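Hulme Household Words

README for the second release

Hulme is a word list with short recordings, made for people who study how families name everyday things at home. It covers kitchen, table, laundry and garden words. The list grew out of a spelling survey run by Quyên Hoàng and was later widened to include spoken answers.
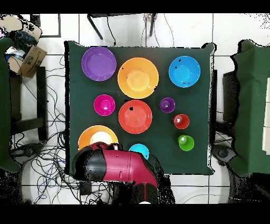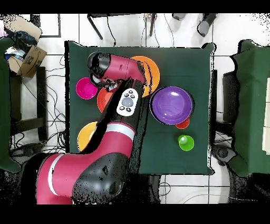
Plates and cups on a green cloth.

What is in the release

words.csv — 1,522 rows, one per word or phrase
speakers.csv — 554 rows, one per speaker
audio/ — 972 short recordings in WAV format
notes/ — comments from the transcribers, in plain text

Not every word has a recording. Rows without one have an empty audio_file column. Please don't read anything into a missing recording; many speakers answered by mail and were never recorded.

Columns in words.csv

word_id: a number that stays the same between releases
word: the spelling the speaker gave, left as written
standard: the usual dictionary spelling, if there is one
room: kitchen, table, laundry, garden or other
speaker_id: matches speakers.csv
audio_file: file name or empty
checked: yes or no

The word column keeps odd spellings on purpose. If you want to group answers, use standard. Words for the same object can still land in different groups, as with "saucer" and "little plate," and we have left those apart.

How the answers were collected

Speakers filled out a form at home or were interviewed by phone. The form asked what they call an object, what their parents called it, and whether they would use the same word with a guest. Sekar Yusof and Osamu Ebihara did the phone interviews, mostly in the early evening. Transcripts were typed by one person and read by another.

Known problems

The garden section is thin. Speaker ages are given in bands, and the oldest band is very wide. The first release had 6 rows with swapped speaker numbers; these are fixed. Some recordings have a hum that we could not remove without hurting the speech.

Changes since the first release

Added the room column.
Merged the Baslow answers, which used a shorter form — the guest question is blank for those rows.
Renamed the audio files to match word_id.

Use and contact

Free for teaching and research. Please do not try to identify speakers. Corrections go to Misaki Kamata, with the word_id in the subject line. The next update is planned for December.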